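ストライプのシャツをきれいにたたむ手順(しわくちゃの状態から始めます!)
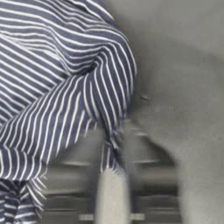
紺系の地に白いピンストライプ。くしゃっと寄ると、縞の向きがばらばらになります。

洗濯物の山からストライプの布をつまみ上げたときの、あの縞の暴れっぷりが私は大好きです。斜めに流れていたかと思うと、ねじれたところでぐるっと回り込んで、下のほうでは反対向きの斜めになっている。写真でも、上のほうの縞と下のほうの縞で傾きが逆ですよね。これ、たたむ人にとってはものすごくありがたい目印なんです。

無地の布だと、どこがねじれているのか触ってみないとわからないことがあります。ストライプなら、縞を目で追うだけで「ここで一回ひねれてるな」とすぐ見つかる。縞がまっすぐになれば布もまっすぐ。今回はこの性質をとことん使って、シャツを一枚、しわの寄ったかたまりの状態から棚に入るところまで持っていきます。長袖の前開きシャツで説明しますが、枕カバーやテーブルクロスへの応用も後ろのほうに書きました。

用意するもの

・ストライプのシャツ(前開き、長袖)
・平らな台。テーブルでもベッドでもアイロン台でも
・厚紙 1枚(幅26センチに切ったもの)
・霧吹き(しわが強いときだけ)
・洗濯ばさみ 2個(なくても大丈夫)

厚紙は、うちではFlenbyの引き出しに合わせて幅26センチ、長さ35センチにしています。もともとはカレンダーの台紙でした。角を少し丸く切っておくと布に引っかからなくて、これがとても気持ちいい! 自分の引き出しの内寸を測って、それより少し小さめに切ってください。棚に積む人は、棚の奥行きのほうも見ておくと後で困りません。

台の広さは、シャツを広げて両袖が少し垂れるくらいでかまいません。私はWirknessの折りたたみテーブルを壁ぎわに出して使っています。ベッドの上でもできますが、マットレスが柔らかいと手で伸ばすときに沈むので、少し力の入れ方が変わります。

手順1 まず持ち上げて、縞を追う

くしゃくしゃのシャツを台に置く前に、片手で持ち上げてみます。持つ場所はどこでもいいです。重いところが下がって、軽いところが揺れて、布が自分で少しほどけてくれます。

このとき縞をよく見てください。見つけたいのは、縞が一点に集まっているところです。線があちこちから寄ってきて結び目のように見える場所があれば、そこがねじれの中心。本当に結ばれているわけではないので、引っぱらなくて大丈夫です。ねじれの近くを空いた手で軽くはさみ、縞が開いていくほうへくるっと回します。右か左か迷ったら、とりあえず少し回してみる。縞の集まりがゆるめば当たりで、きつくなったら逆です。

ここを飛ばして台の上で広げ始めると、身頃の下に袖が巻き込まれたまま伸ばすことになって、結局もう一度持ち上げるはめになります。私は何度もやりました……。

手順2 襟を見つけて持ち替える

ねじれがゆるんだら、襟を探します。縞を手がかりにするなら、向きが急に変わる境目を探すのがこつです。身頃の縦縞に対して、襟や前後のヨーク(肩の切り替え)は縞が横に走っているシャツが多いので、そこだけ柄がぶつかって見えます。見つけたらもう勝ったようなものです!

襟の後ろの真ん中をつまんで、ぶら下げます。これで袖が左右に分かれて下がります。片方の袖が中に入り込んでいたら、袖口から手を入れて引き出してください。

手順3 ふる

両肩を持って、上から下へ一度、しっかりふります。ぱんっといい音がすると嬉しくなりますね。二度、三度とふっても構いませんが、裾がまわりの物に当たらないように、台から一歩離れてやるのがおすすめです。

ふり終わったら縞を確認。身頃の縞が肩から裾まで途切れずに下りていれば合格です。途中で斜めに流れているところがあれば、その縞の上端と下端をつまんで、縦にそっと引きます。布は縦糸の方向には伸びにくいので、この引き方なら形が崩れにくいです。斜めに引くのは避けてください。生地がびよんと伸びて、縞が波うったまま戻りにくくなります。

手順4 ボタンを留める

留めるのは一番上、真ん中、一番下。全部留めたい人は全部どうぞ。私は急いでいる朝は一番上と真ん中だけにしています。

ストライプのシャツで楽しいのは、前立ての左右で縞が合っているかどうか見られるところです。柄合わせがきれいなシャツだと、ボタンを留めた瞬間に縞がすっと並んで、思わず「おおっ」と声が出ます。ずれているシャツもありますが、それは縫製の話なので、たたむときは気にしなくていいです。ただし掛け違いをしていると縞全体が段違いになるので、そこはすぐ直しましょう。

手順5 うつぶせに置く

ボタンのあるほうを下にして、台に置きます。襟を自分から遠いほうへ、裾を手前へ。

置いたら両手のひらで、真ん中から外へ向かってなでます。次に上から下へ。縞に沿ってなでると手の動きがまっすぐになって、空気が抜けていくのがよくわかります。しわが残っているときは、ここで霧吹きを軽くひと吹き。吹いたあとは手で伸ばし、完全に乾いてから次へ進んでください。湿ったまましまうと、においのもとになります。

絹やレーヨンなど水じみの出やすい生地には霧吹きは使わず、洗濯表示を見てアイロンをあててください。

手順6 厚紙を置く

背中の真ん中、襟のすぐ下に厚紙を置きます。ここでもう一度、縞の出番です。厚紙の左右の辺を、どれか一本の白い線にぴったり沿わせてください。右の辺を沿わせたら左の辺も見る。両方が縞と平行なら、仕上がりは必ずまっすぐになります。定規もいらないし、目分量が苦手でも平気です。

真ん中に置けているか心配なら、厚紙の外に出ている縞を左右で見比べます。肩の近くで、右と左の余りが同じくらいに見えればじゅうぶんです。

手順7 片側を折る、袖を返す

右側の身頃を、厚紙の辺に沿って内側へ折ります。折った布の縞が、下の縞と平行になっているか見てください。裾に向かって広がったり狭まったりしていたら、裾のほうだけ少しずらして直します。

袖は、肩のところで下向きに折り返して、身頃の縁に沿わせます。袖の縞も縦に並ぶと、見ていて実に気分がいい! 袖口が裾からはみ出すときは、はみ出た分を上へ折り返してください。

左側も同じようにします。袖が真ん中で重なると厚みが出てしまうので、左右それぞれの縁に寄せるのがきれいに仕上げる秘訣です。生地がつるつるして戻ってくるときは、洗濯ばさみで裾を仮に留めておくと落ち着きます。

手順8 裾を上げて、厚紙を抜く

裾を手前から三分の一のところまで折り上げ、もう一度折って襟の下に届かせます。厚手のシャツなら、半分に一回折るだけのほうがふっくらおさまります。

厚紙は、二回目に折る前に裾側から抜くのが私のやり方です。片手で布を押さえて、手前へすっと引きます。勢いよく抜くと中の布がついてくるので、ここはゆっくり。抜いたら最後の折りをして、ひっくり返して表に向けます。

襟の形を指で整えて、前立ての縞をなでて、できあがり。最初のくしゃくしゃを思い出すと、ちょっと感動しませんか。

うまくいかないとき

表に返したら縞が斜めになっている
厚紙を置いたときに傾いていたか、裾を上げるときに片側だけ引いてしまったかのどちらかです。最後の折りだけほどいて、裾の線が縞と直角になっているか見てください。たいていはそこだけの手直しで済みます。

襟のまわりがもたつく
一番上のボタンを留めているか確認を。留めているのにもたつく場合は、厚紙が襟に近すぎるので、指一本分だけ下げます。

片方だけ厚い
袖の折り返し位置が左右で違っています。袖口の位置を見比べて、低いほうに合わせると薄く仕上がります。

細い縞で目がちかちかする
これはわかります……。細かいピンストライプを何枚も続けてたたいていると、線が動いて見えてくることがあります。間に無地のものをはさむと目が休まります。明かりを真上から横に変えるだけでも、だいぶ楽になりますよ。

ほかの布への応用

枕カバー
角を二つ持ってふり、縞が長い辺に沿うように置きます。縦に三つ折り、そのあと半分。口の折り返しが内側に来るようにすると、表が縞だけになってすっきりします。

テーブルクロス
大きいので、二人でやると早いです。お互いに角を二つずつ持ち、同じ縞の両端を見ながら引き合うとまっすぐになります。一人のときは、半分を台に載せて、残りは椅子の背にかけておくと床につきません。

パジャマのズボン
左右の脚を重ねて、脇の縞をそろえます。股のところが三角に飛び出すので、そこを内側へ折り込んで長方形にしてから、裾を上げて三つ折りに。ゴムのウエストは軽く伸ばしてから置くと、縞の寄りが減ります。

しまい方

引き出しに立てて入れるなら、折り山を上に。上から見ると縞の幅が一枚ずつ違っていて、どれがどのシャツかすぐにわかります。Nordinの棚に積むときは、私は7枚までと決めています。それ以上になると下のほうのシャツに折りじわがついて、出すときに山が崩れるんです。

しばらく着ないシャツは、ときどき出して折る位置を変えてあげてください。同じ線で長く折っておくと、紺のような濃い色は折り山が白っぽく見えることがあります。衣替えの5月に一度広げるだけでも違います。

この厚紙の使い方は、以前住んでいた部屋の隣にいたIlgın Karabulutさんに教わりました。Ilgınさんは厚紙の代わりに大判の雑誌を使っていて、それがまた速いのなんの。雑誌だと表紙がつるつるなので、抜くときに布がついてこないそうです。厚紙が見つからない人はぜひ試してみてください。

次はボーダーのTシャツをたたみます。横縞になると厚紙の合わせ方が変わって、今度は裾の線が主役です!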